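# Packing a party-table bag (and getting it all home again)

I love a small do. Tea at four, a few friends, paper cups, straws in a pot, and one decent bag that carries the whole lot there and back. My friend Filipa Paiva got me into this when we were both running film nights in a draughty hall, and I've packed the same way ever since!
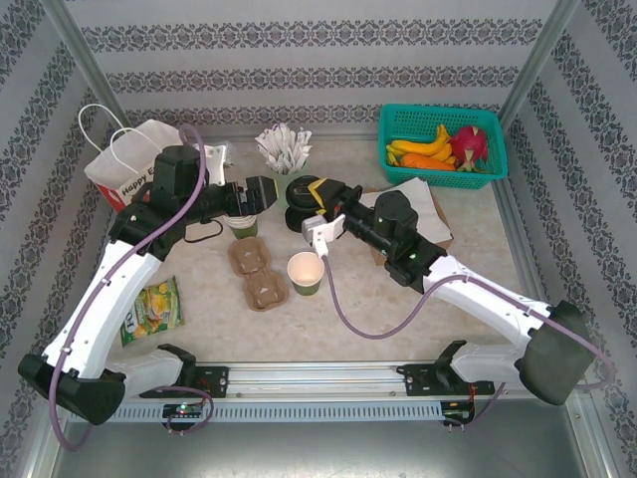 ## What you'll need

- A paper carrier with twisted rope handles, the sort with a flat bottom
- Paper cups, plus a couple of spares
- Paper-wrapped straws or stirrers
- One cup or pot to stand them in (pale green is lovely with white wrappers)
- Napkins
- A folded tea towel
- A piece of stiff card, cut to fit the bottom of the bag

## Before you pack

Drop the card in first and press it right into the corners. Paper bags sag in the middle as soon as you lift them, and a bit of cereal box cures it completely. Then give each handle a gentle tug. If one is coming away on the inside, put two strips of parcel tape across the knot and leave them overnight.

Printed bags are brilliant for this, by the way. A birthday one, an Easter one, whatever you've been given — I keep mine flat behind the bookcase and choose whichever suits.

## Packing the bag

1. Lay the tea towel on top of the card. It cushions everything and you will want it later for spills.
2. Stack the cups inside each other, no more than nine to a stack, and stand the stacks upright in the corners. Taller stacks topple and the rims get bent.
3. Slide the napkins down one side, still in their packet.
4. Put the straws in their pot at home and wrap the whole thing in a napkin, tucked in firmly at the bottom. It goes in last, standing up, in the gap between the stacks.
5. Lift the bag by both handles and give it a little swing. If anything rattles, stuff the gap with another napkin.

## Setting out

Start at the back of the table and work forwards. The bag can stay out if it's a pretty one, pushed into a back corner with its handles up, and it makes a very handy place for empty wrappers.

The straw pot wants to be near the middle so people can reach it from either side. Fan the straws outwards a bit and leave the wrappers on. Keep the cups further forward, where hands will find them first.

If you're serving hot drinks, check that your cups are meant for it! Tadhg Daly once made up to seven mulled apple juices in the thin kind and we were mopping until bedtime.

## Going home

Unused cups go back in their stacks, and wrapped straws can be kept for next time. Shake the tea towel out over the grass. Take the card out of the bag before you fold it, and press the bag flat along its old creases — mine lasted from September right through to spring.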